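4.2 Layout of the opened case

The towers in the study came from the Trustska return stream and were sorted at the Ronitz depot before they reached our benches. Of the 2,239 machines logged in the intake sheet, 218 were opened fully and had their interior layout recorded. The rest were weighed and graded from the outside only, following the procedure in Section 3. In this section we look at what a person taking a tower apart has to reach, in what order, and what gets in the way.

Each opened tower was laid on its side with the cover off, so that the motherboard faced up. Fiifi Nyarko and the first author coded the layouts separately and then compared sheets. Where the two codings differed, the machine was opened again and the entry settled at the bench. Most differences were over cables. One coder had recorded a cable as crossing a part when the other had recorded it as lying next to it. We kept the stricter reading, in which a cable counts as crossing only if it has to be moved before the part can be lifted straight out.

We used two codes for access. A part is "open" if it can be reached from above with no other part removed. It is "covered" if a bracket, shroud, cable bundle or other part has to come off or be pushed aside first. Memory was nearly always coded open. The sticks stand clear of the board and the end latches can be worked with a thumb. Expansion cards were open in most towers, although many of the office machines had no card fitted and the slots were bare. The processor was covered by its heatsink in every case, and we treat the two as one unit in the removal times given in Section 5.

Drives were less regular. Some makers hang the drive in a metal cage that has to swing or slide out, and some set it low in the case in a bay with plastic clips. Clips can be released by hand and leave no loose screws on the bench, which matters more to the sorting crew than the time saved. Several of the older cages had been bent during transport and could not be moved without pliers. These were coded covered even where the same model in good shape would have been coded open.

The power supply was the heaviest single part in most of the towers and the one most often left until last. Its own screws are easy to find, but its leads run to the board and the drives and are commonly tucked behind other parts. Crews at the Larnis site cut the leads. Crews at Ronitz unplug them, as the supplies there are tested for resale. The difference shows up in the timing data and is the reason the two sites are reported separately.

Figure 3 shows a tower of the kind that made up much of the office stock.

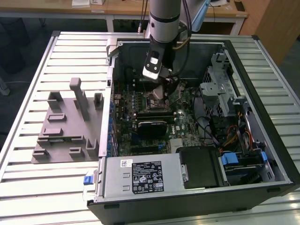 Figure 3. Interior of an opened desktop tower lying on its side, with the motherboard at centre and the power supply and drive bay along the lower part of the case.

In this unit a RAM stick lies just above the covered heatsink module near the middle of the board. The hard drive bay is in the lower right corner, with a blue plastic clip at each end of the drive, and orange and yellow power cables lead toward it from beneath the perforated drive cage. A loop of black wires crosses the right side of the board and was coded under the stricter reading described above. The specification label on the power supply faces up, which suits the intake crew, who copy ratings from it by hand.

Bjartur Kragh has suggested that cable routing should be scored on its own scale and kept out of the access codes. We agree that this would be useful for machines with a crowded interior, but our sheets did not record routing in enough detail to do it after the fact. The Aguirre sheets, which we received in September, have a separate column for cable ties and may allow it. They are not included in the present analysis.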